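Chapter 9
Packaging and the Cost of Getting Goods Home

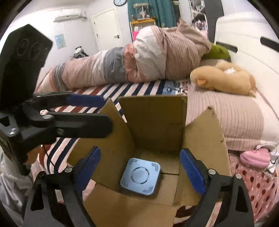
A buyer for the mail-order firm Turnine once told a trade meeting that the box was the last thing anyone in the company wanted to pay for and the first thing customers complained about. Other firms would recognize the problem. A carton has to survive stacking, vibration and at least one drop, and then it has to open easily in somebody's home.

This chapter looks at packaging as a business cost. Chapter 8 followed goods from the factory to the warehouse. We now turn to the trip from the warehouse to the customer, often called the last mile, and to the materials used along the way.

Most shipping cartons are made of corrugated board: a wavy inner sheet, called the medium, glued between two flat liners. The waves, or flutes, give the board its stiffness. Larger flutes cushion better, while smaller ones take print well and save space.

Cost depends on more than the board itself. Carriers often charge by volume as well as weight, so a light product in a large carton can be expensive to send. Gemura, a small housewares seller, used 463 carton sizes before a review of its stock. Many differed by less than an inch. Fewer sizes meant cheaper orders and faster packing, but also more empty space in some parcels — a trade-off we return to in Section 9.2.

Returns add a further cost. A carton that tears on opening can't be used again, and the customer has to find another.

Key terms: corrugated board, flute, liner, medium, dimensional weight, last mile

9.1 Choosing a Board Grade

Board is sold by grade, and the grade is usually matched to the weight of the packed carton.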